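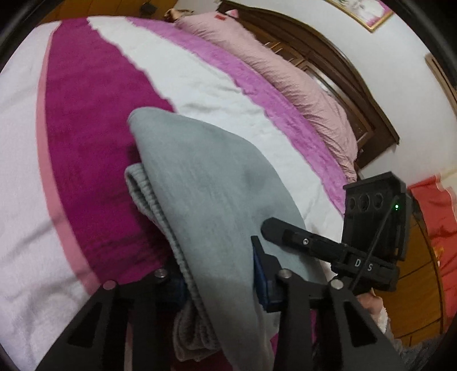

Figure 1. Folding a garment on the bed with two hand-held grippers.

Automation in Residential Housekeeping: Effects on Staff Tasks at Miltance
Course project report, Brellbridge, Feb 7, 2019

1. Background

Miltance is a housekeeping contractor that cleans and prepares furnished rentals in the Shemweta district. Bedroom work takes up a large part of each visit: stripping and making the bed, folding clothes left out by tenants, and folding spare blankets. In September the company began a trial named Prillilitz. Its aim is to move part of the folding work to a two-arm machine. Before the machine can do this, staff have to perform the same tasks with hand-held grippers so that the motions can be recorded.

The report does not assess the quality of the machine. It covers what the recording work changes for the people assigned to it: their schedule, the physical load, and the skills they are asked to use.

2. Method

We interviewed 10 housekeepers, all of whom had spent at least one full shift on recording. We also observed two apartments during recording shifts and read the task sheets for the trial period. Interviews lasted 28 minutes on average. Notes were coded by topic. Pay records were not made available to us.

3. Results

3.1 Schedule
A normal shift is divided by apartment. A recording shift is divided by task, and a task is repeated until the sheet is complete. On the sheets we read, a single folding task could be listed up to 60 times in a shift. Housekeepers described this as easier to plan but harder to stay attentive to. Several said they missed deciding for themselves which room to start with.

3.2 Physical load
Recording shifts involve less walking and no carrying of linen bags. The load moves to the hands and forearms. A gripper holds cloth between two pads, so a fold that normally takes one sweep of the palm has to be divided into separate grasps. Thick items were rated harder than thin ones.
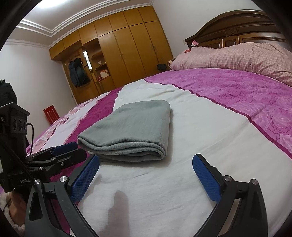
Fleece was mentioned most often in this group, and after it quilted covers. Thick layers tend to shift against each other when only the top one is grasped, and the fold then has to be started over. Knit clothing caused a different problem - ribbed bands stretch when pulled, and the finished fold is uneven.

Breaks were set at the same length as in ordinary shifts. Most of those interviewed asked for shorter and more frequent ones on recording days.

3.3 Skills
Experienced staff reported that they had to unlearn habits. They fold by feel, and the pads give very little of it back to the hand. Newer staff adjusted faster but made more folding errors. The task sheets gave no place to write down why a fold had failed, and this knowledge was passed on by word of mouth.

4. Discussion

No positions were cut during the period we studied. The change so far is in the content of the work: part of the staff now produces recordings in addition to clean rooms. Opinions on the long-term effect were divided. Some expect to supervise machines later on, others expect fewer hours. The company had not given a written statement on either point when we finished our interviews.

The sample is small and was selected by shift supervisors, which may favor people with a positive view of the trial.

5. Recommendations

Add a comment field to the task sheet. Alternate thick and thin items within a shift. Limit recording to half of a person's weekly hours until data on forearm strain are available.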